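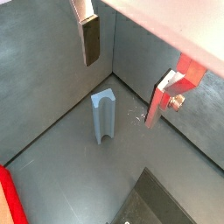

浅蓝色U形积木

Clullari幼儿早期发展与家庭支持项目中期进展报告

提交对象：Drilleck基金会项目管理处
执行单位：Clullari项目办公室
实施地区：Vikgate镇及Dalen谷地
提交日期：2024年10月21日

一、报告范围

本报告依据资助协议中关于中期报告的条款编写，涵盖项目自一月启动以来的执行情况，内容包括玩具与图书借阅、入户指导、家长小组、发育观察与转介、人员培训、经费使用以及下一阶段的工作安排。启动阶段的场地改造和设备采购已在前次专项说明中作过汇报，本报告仅就与目前运行有关的部分作必要补充。

项目的服务对象为Vikgate镇及Dalen谷地的学龄前儿童及其主要照料者。两地人口分布差异较大。Vikgate镇居住集中，镇内有公立幼儿园和卫生站，家长对早期教育服务有一定了解。Dalen谷地村落分散，青壮年外出务工的比例较高，幼儿多由祖辈照料，冬季部分路段通行困难。项目设计时将两地列为同一实施区，执行中则采用了不同的服务节奏，具体情况见以下各节。

二、总体执行情况

报告期内，各项主要活动均已开展。借阅服务和家长小组按计划推进，入户指导在Vikgate镇达到预定进度，在Dalen谷地有所滞后。发育观察与转介工作的起步时间晚于原计划，主要受与卫生站签订合作备忘录的手续影响，备忘录现已签署，相关流程进入正常运行。

项目办公室每季度召开一次执行会议，对照工作计划逐项核对进度。会议纪要已随季度简报报送，本报告不再附录。

三、借阅服务

借阅服务是本项目覆盖面最广的内容。目前两地共设有13个借阅点，其中大部分依托村级活动室，其余设在幼儿园和卫生站的候诊区域。自开放借阅以来，累计登记借阅3,139人次。这一数字按借阅登记册逐笔汇总，同一家庭在同一次到访中借出多件物品的，只计为一人次。

借阅物品分为图书、操作类玩具、大运动器材和角色游戏材料。从登记情况看，操作类玩具的周转最快，形状配对、套叠、穿线等类别经常处于全部借出状态。图书借阅在Vikgate镇较为活跃，在Dalen谷地则明显偏低。项目人员在走访中了解到，谷地部分祖辈照料者识字有限，对借阅图书有顾虑，担心不会讲、讲不好。针对这一情况，项目办公室调整了谷地各点的图书配置，减少文字较多的故事书，增加无字图画书和以当地农事为内容的图片册，并在家长小组中安排了看图说话的示范。调整后的借阅变化尚需一段时间观察，将在下一次报告中说明。

物品的清洁和维护按借阅手册执行。归还物品须经检查、擦洗、晾干后方可再次借出，有破损、松动或缺件的物品单独存放，由项目办公室统一处理。各点反映较多的问题是成套物品缺件。手册原规定缺件物品一律停借，执行一段时间后，停借物品积压较多，部分热门类别长期无法补充。经执行会议讨论，现改为分类处理：缺件不影响使用和安全的，登记后可继续借出；涉及安全的，仍须停借。小件物品的尺寸检查标准未作放宽，面向三岁以下儿童的借阅架上不得放置任何可能造成误吞的零件。

借阅规则方面，另有一项改动需要说明。原规则要求借阅者缴纳少量押金，退还时核验物品。试行中发现，押金数额虽小，仍使部分家庭望而却步，借阅点人员也反映现金保管不便。自夏季起，两地已取消押金，改为签署借阅承诺书。取消押金后，逾期归还的情况略有增加，物品遗失未见明显变化。 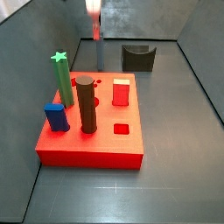 四、入户指导

入户指导面向交通不便或有特殊需要的家庭，由经过培训的指导员定期上门，与照料者一起开展游戏和阅读活动，并就喂养、作息、语言交流等问题提供建议。每次入户后，指导员填写记录表，内容包括当次活动、儿童表现、照料者提出的问题以及下次入户的重点。

目前项目共有6名指导员，Vikgate镇与Dalen谷地各占一半。镇内指导员的工作量较为均衡，谷地指导员的路途时间偏长。部分村落之间虽然直线距离不远，实际须绕行河谷，遇雨季还需等待路面恢复。原计划中谷地家庭与镇内家庭的入户频次相同，实际执行中难以达到。项目办公室认为，继续沿用统一频次将影响单次入户的质量，现拟将谷地的入户频次适当降低，同时延长单次入户的时间，并以电话随访作为补充。该项调整涉及协议附件中的活动指标，特在此提请基金会审议。

从已完成的入户记录来看，照料者提出最多的问题集中在语言发展和情绪处理两方面。不少祖辈照料者关心孩子说话晚是否需要就医，也有照料者询问孩子在父母短暂返乡后哭闹不止应如何应对。指导员对后一类问题普遍感到准备不足。项目办公室已据此修订培训内容，增加了分离与重聚的相关章节，并编写了供指导员使用的谈话提纲。

入户过程中的儿童保护要求继续严格执行。指导员均已签署行为守则，入户时须有照料者在场，不得单独带离儿童，不得拍摄和传播儿童影像。报告期内未收到涉及指导员行为的投诉。

五、家长小组

家长小组以借阅点为依托，每月活动一次，由项目人员主持，内容包括主题讨论、亲子活动示范和经验交流。镇内小组的参与者以母亲为主，谷地小组则以祖母居多。父亲及祖父的参与较少，两地情况相近。

小组活动初期采用讲授为主的形式，参与者发言不多，活动结束后反馈表的填写也较为敷衍。此后项目人员减少了讲授时间，改为先由参与者与孩子一起活动，再围绕活动中遇到的具体情况展开讨论。讨论题目由参与者在前一次活动结束时提出，例如孩子吃饭时看手机、兄弟姐妹争抢玩具、方言与普通话如何并用。形式调整后，出席情况趋于稳定，部分小组在活动以外自行建立了联系。

谷地小组的活动时间受农忙影响较大。秋收期间，部分小组出席人数明显下降，个别月份的活动改为在傍晚举行，时长相应缩短。项目办公室建议在今后的年度计划中将农忙时段单独列出，不再按月平均安排活动次数。
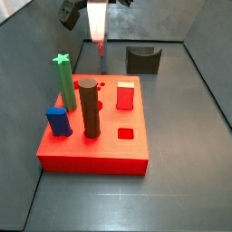 关于操作类玩具在家庭中的使用方式，小组讨论中反映出一些值得注意的情况。有的照料者习惯于直接告诉孩子正确的放法，孩子放错时立即纠正，活动很快变成照料者的示范。也有照料者把玩具交给孩子后便离开，以为玩具本身足以起到教育作用。项目人员在小组中着重讲解了观察和等待的做法，建议照料者先看孩子如何尝试，在孩子遇到困难并寻求帮助时再给予提示，提示时尽量使用语言和手势，少替孩子完成动作。照料者普遍表示，等待比预想的要难，尤其是在家务繁忙的时候。

对于同一件玩具应当借多久，各点的意见不尽一致。部分家庭希望延长借期，认为孩子刚刚熟悉便要归还；借阅点人员则担心延长借期会加剧热门物品的短缺。目前暂维持原有借期，允许在无人预约的情况下续借一次。

六、发育观察与转介

发育观察采用卫生站认可的简易观察表，由指导员在入户或小组活动中填写，作为提示性资料使用，不作诊断依据。观察结果提示需要进一步评估的，在征得照料者书面同意后，由项目办公室协助转介至卫生站，再由卫生站决定是否安排上级机构检查。

合作备忘录签署后，卫生站指定了固定的对接窗口，转介单的接收和反馈有了明确时限。在此之前，转介多以口头方式进行，反馈不及时，个别家庭往返多次仍未得到明确答复。项目办公室已对早期口头转介的家庭重新登记，并逐户跟进。

转介工作面临的主要困难在于后续康复资源不足。Dalen谷地没有言语训练和运动康复机构，确有需要的家庭须前往外地，交通和误工负担较重。本项目的经费不包含康复费用，指导员所能提供的仅为信息支持和日常活动建议。项目办公室正与地方主管部门沟通，了解现有救助政策的适用范围，尚未形成结论。

七、人员与培训

报告期内人员总体稳定，一名谷地指导员因家庭原因离岗，空缺已在短期内补齐。新任指导员完成了岗前培训和跟访实习，现已独立开展工作。

项目共举办5期集中培训，内容涉及儿童发展基础、游戏与阅读指导、沟通技巧、儿童保护及记录填写。培训后的书面反馈显示，参训人员对案例讨论和模拟演练评价较高，对理论讲授部分的意见较为分散，有参训者希望压缩，也有参训者认为讲解不够充分。项目办公室拟将理论部分改为课前自学材料，集中培训时间主要用于演练和答疑。

借阅点人员的培训此前以现场交接为主，缺乏统一教材，导致各点登记口径存在差异。登记册的统一格式已在夏季启用，配套的操作说明也已印发。项目办公室在核对数据时对早期登记中的重复和遗漏作了修正，前述借阅人次为修正后的结果，与季度简报中的数字略有出入，应以本报告为准。

八、经费使用

经费支出总体控制在预算范围内。人员费用和培训费用与预算基本一致。交通费用超出同期预算，主要原因是谷地入户路线较长以及燃油价格上涨。物品补充费用低于预算，其中部分采购因供货延迟尚未付款，预计在下一季度支出。

项目办公室申请将物品补充费用的部分结余调剂至交通费用。按照资助协议，科目之间的调剂须事先取得基金会书面同意，相关申请表和明细表另行报送。在获得批复之前，超出部分由执行单位自有资金垫付。

财务账目由执行单位统一管理，采购均按内部程序比价并留存凭证。外部审计安排在年度结束后进行。

九、存在的问题

综合以上各节，现阶段需要重点解决的问题如下。

谷地入户指导进度滞后，统一频次的指标与实际条件不符，需要在指标层面作出调整。

热门借阅物品数量不足，缺件处理虽已改进，补充采购的周期仍然偏长。项目办公室与供货方商定，今后改为按季度集中下单，并在合同中明确到货期限。

图书借阅在谷地使用率偏低，现有调整是否有效尚待观察。如到年底仍无改善，拟将部分图书转配至镇内借阅点，腾出的架位用于其他材料。

男性照料者参与不足。两地曾尝试在休息时段增设活动，参与情况没有明显变化。项目办公室计划在下一阶段开展小范围访谈，了解其实际困难和意愿，再行确定活动形式。

十、下一阶段工作安排

下一阶段，项目办公室将继续维持各借阅点的正常开放，在入冬前完成谷地各点的取暖和防潮检查，并将需要避潮存放的图书移至室内高处。入户指导方面，待基金会对频次调整作出答复后，重新编排谷地路线，同步启用电话随访记录表。家长小组将按修订后的主题目录开展活动，冬季路况不佳时，谷地部分小组可合并举行。

发育观察与转介方面，计划与卫生站进行一次联合核查，对已转介家庭的后续情况作完整梳理，核查结果将以附件形式列入年度报告。人员培训方面，新编自学材料将先在Vikgate镇试用，根据反馈修改后再推广至Dalen谷地。

十一、提请基金会审议的事项

（一）Dalen谷地入户指导频次及相应活动指标的调整。

（二）物品补充费用结余向交通费用的调剂。

（三）年度活动计划中农忙时段的单列安排。

以上事项的书面说明已一并报送。其中第一项关系到冬季路线的编排，恳请优先答复。

Clullari项目办公室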